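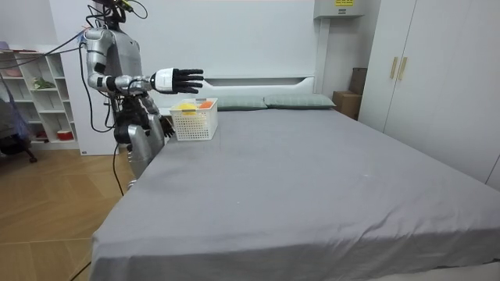 Slide 1: grey sheet, two pillows, one white basket.

Good evening, everybody, and thank you for coming out on a Saturday. (Wait for the chairs to stop scraping.) My talk is called "The Basket on the Bed", and I should warn you that I can talk about bedrooms for a very long time, so somebody please wave when I get to 30 minutes.

Start with the bed itself. When I began helping people sort out their bedrooms at Vodden, I always went for the wardrobe first, and I was wrong to. The bed is the biggest flat surface most of us own, and whatever hasn't got a home ends up on it. Socks, soft toys, the post, a library book, half a packet of biscuits in my own case. So these days I begin with the sheet pulled smooth and the pillows side by side at the head, and I don't touch another thing until that's done.

Then comes the basket. Please don't go out and spend a fortune! Any light plastic one with holes in the sides will do nicely, as you can see into it without tipping everything out. Mine lives up near the pillows while I'm working, within easy reach, and it goes back on its shelf when I've finished. (Pass the spare basket round the front row. Get it back this time.)

Ask the room: who has soft toys on the bed at home? Give them a moment, they're shy about it. At the Funby family mornings we once had 225 soft toys between us, all in one heap, and it was a glorious mess.

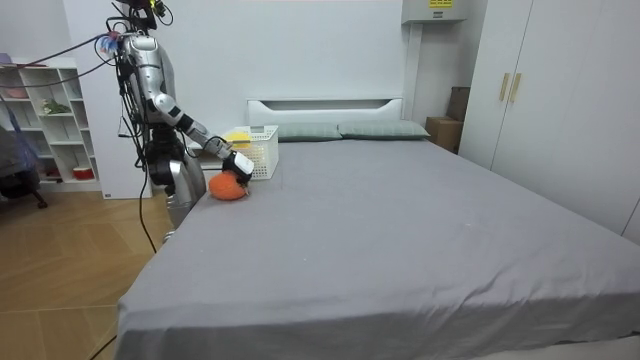
The rule I settled on after that morning is one thing at a time, picked up once and put down once. It sounds slow, I know, and children of 6 will tell you so quite loudly. But an armful always drops something down the side by the wall, and then you're on your hands and knees with a torch, and you've found last winter's slipper, and there goes your afternoon.

Bright colours are a great help here, by the way. Yellow and orange stand out beautifully against plain grey bedding, and a small child can spot what's left to gather without being told. If your bedding is busy, try it with a plain blanket thrown over the top.

(Short pause, sip of water. Skip the next bit if we started late.)

A word on bedside tables. Keep them for the lamp, the glass and the book, and let the basket have everything else until you've sorted it.

Questions now, then tea. Handouts are on the table by the door, 2 sheets stapled together, so please take both.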